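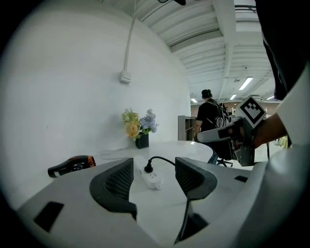
Hair dryer, power strip and a small table: how I keep them in order

I dry my hair at a little table near the wall, and for a long time the cables there made me angry every morning. After I moved to the flat in Ocampo I changed some habits, and I write them down for whoever has the same trouble.

The hair dryer takes a lot of power. Best is to plug it directly in the wall. If you must use a power strip, look first at the rating printed on it, and do not run a heater or a kettle from the same strip. Never plug one strip into another.

Pull the plug by its body, not by the cord. My neighbor Oksana Kuzmenko pulled hers by the cord for 2 years and then it worked only when she held it in one position. Such a dryer must go to repair or to the trash.

After drying, let it run on cool air for a minute. Then switch off, unplug, and lay it on its side where nothing touches the nozzle. I wait five minutes before it goes in the drawer.

Do not wind the cord tight on the handle. Make big loose loops and close them with a soft tie.

Flowers: on a table with electricity I prefer artificial ones, so there is no water that can fall over. The dust goes away with a dry makeup brush, or with the same dryer on cool and low, from arm's length. Put the vase to the back, against the wall.

Clean the back grille of the dryer every four weeks with an old toothbrush, unplugged of course. Mine collects more hair than I like to say.

Baltasar Navarrete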